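Drurnau Robot Group, monthly meeting
Minutes, 3/3/18

Yes, we met on a Saturday, sorry again to everyone who had plans. I took the notes, so blame me for spelling and for anything I made sound sillier than it was. If I got your point wrong, write to me before the next meeting and I'll fix it in the file.

Present: most of the software side, both people from the Antal cell, the safety lead, and me. Nestalov dialed in for the first two items and then lost the line.

1. Last minutes

Approved, with one change. I had written that the new stop button was "installed." It's delivered, and it's still in its box under my desk. Corrected.

2. The stop that didn't stop

We spent nearly the whole meeting on this, so I'll try to get it down in the order we talked about it.

For those who missed the emails: during the long drawer run in Rodine (our simulated room, for the newer folks), a stop request was sent while the gripper had hold of a drawer handle. The screen said STOPPED. The arm kept pulling for another 2 seconds. It's a simulation, so there was no damage, and the person at the desk only noticed from the force plot. But the stop code is the same code that is supposed to go onto the real arm in the Antal cell, and that's why I got a phone call at dinner.

The safety lead started by saying that she doesn't care one bit that it was simulated. A stop that says it has stopped when it hasn't is the worst kind, worse than one that plainly does nothing, and she wants it treated as if it had happened on the floor. Everybody agreed. I agreed too, though I'll admit that when I first read the email I thought "oh, a sim bug" and went back to my soup.

Then software went through the logs. The run was 3792 attempts at the drawer task, left going overnight. They wrote a little script that looks for any attempt where the arm's joints were still moving after a stop was confirmed, and it found 278 of them. That got a long silence! Most of those stops weren't pressed by a person, they were the automatic ones that fire when the pull on the handle goes over the limit. So the limit was being noticed, the stop was being sent, the stop was being confirmed, and the arm went on with what it was doing.

Somebody asked whether the drawer is to blame, since it has been known to stick. We went back and forth. The sticking is real (the slides in the model have too much friction and we've been meaning to fix them for ages) and it's why the force goes up in the first place. It doesn't explain the arm carrying on. The safety lead asked that we please write down two separate problems and not let the easy one swallow the hard one. So, written down:

Problem A: the drawer sticks and the force climbs.
Problem B: the stop is confirmed before the arm has come to rest.

A is a nuisance. B is the one that keeps us out of the Antal cell.

We had the task up on the big screen for this part.

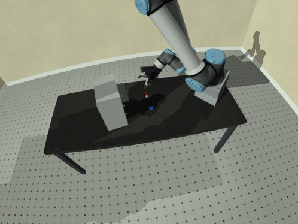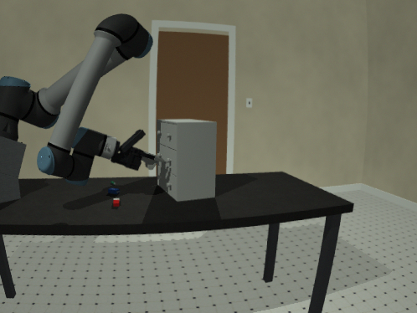 Drawer task in Rodine. First view: gripper over the red and white block. Second view: fingers at the middle drawer's handle.

The software folks' explanation for B, as well as I could follow it, goes like this. When a stop comes in, it goes to two places, the arm controller and the Nestalov gripper driver. Whichever one answers first, its answer gets passed to the screen. The gripper driver answers very fast, since all it has to do is hold its fingers where they are. The arm controller finishes the piece of motion it has already been handed and then answers. So the green light on the screen was coming from the gripper every time, and the arm was still working through its queue. With nothing in the gripper you'd hardly see it. With the fingers on a handle, the arm drags the whole drawer along with it, or tries to.

I asked why the gripper gets to speak for the arm at all. There was some looking at the ceiling. The short answer is that it was put in as a shortcut last May, when the arm controller was dropping messages and the screen would hang waiting for it, and it was meant to come out again. It didn't come out. I've put it on the list of shortcuts we keep, and I was asked to say here that the list is too long.

Nestalov (still on the line at that point) said their driver is doing what the manual says: it confirms that the gripper has stopped, and makes no claim for anything upstream. Fair enough. They offered to send a version that labels its reply so it can't be mistaken for the arm's. We said yes please. They also warned us against having the gripper let go on a stop, which somebody on our side had suggested a minute earlier. If the arm is loaded and the fingers open, the arm can jump. The Antal people backed this up very firmly and told a story about a cabinet door that I won't put in the minutes.

Then the line dropped. We carried on.

There was a disagreement about the motion queue and I want to be fair to both sides. One view is that the queue should be thrown away the moment a stop arrives, full stop, and the arm brought down as hard as the joints allow. The other is that a hard stop with the fingers on a handle puts its own jolt through the wrist, and a short controlled slowdown is kinder to everything. The safety lead said a controlled slowdown is fine with her if it is short, if it never moves the arm any farther along the pull than it has to, and if the screen says STOPPING in the meantime and only says STOPPED at rest. I think that settled it. One person still prefers the hard stop and asked me to record that, so it's recorded.

We also talked about the block part of the task. The question was whether the same thing happens when the gripper is going down toward something on the table, where a late stop would mean pressing it into the tabletop. The script only looked at whether joints were moving and never split the results by stage, so we don't know yet. I'd have bet money it was only the drawer, but I've been wrong once already this week, so it goes on the list.

Last thing on this item. The desk log for that night says "stop tested, OK" at the start of the shift. It was tested, with the arm parked and nothing moving, and the light came on, and anybody would have ticked the box. There's no blame here at all and I was asked to say so plainly. The check itself is what has to change. From now on the stop is tested with the arm in motion, and the person testing looks at the joint readout as well as the light.

Agreed on item 2:

- No move of the stop code to the Antal cell until B is fixed and the safety lead has signed for it. The real arm stays powered off in the meantime. Antal already has the key out and a tag on the cabinet.
- The gripper's reply no longer counts as a stop confirmation. Software to take the shortcut out first thing Monday.
- Screen wording changed to STOPPING and STOPPED, as above.
- Software to rerun the log script by stage: reach, grip, pull, and the block part. I'd like it as a table I can read, please, and I'm happy to beg.
- Drawer friction in Rodine gets fixed, but only after B. We want the sticky drawer around for a while, it's the best test we have.
- I rewrite the start-of-shift check and send it out.

3. Overnight runs

Short one. Should runs be left going overnight with no person at the desk? In simulation, yes, we can't get the work done otherwise. But the run should pause itself after more than 10 force stops, and send a message to whoever is on call. It was pointed out that we'd have caught this before midnight with that in place. Software will add it. I offered to be on call for the first week and regretted it almost at once.

4. The Antal cell

While the arm is off, the Antal people would like to use the time to redo the floor markings and hang the new stop button where it can be reached from the door side. Yes to both. I'll bring the box over. They also asked for the old chair to be taken out of the cell, which we have agreed to at every meeting I can remember, so could somebody strong please do it.

5. Anything else

The coffee machine in the Drurnau kitchen is fixed. The one in our corridor isn't.

Someone asked if the incident goes in the yearly report even though no real machine was involved. Yes, under near misses, safety lead to write it, and I'm sending her these notes as a start.

Next meeting will be as soon as the log table is ready, on a weekday this time, I promise. We closed when the pizza came.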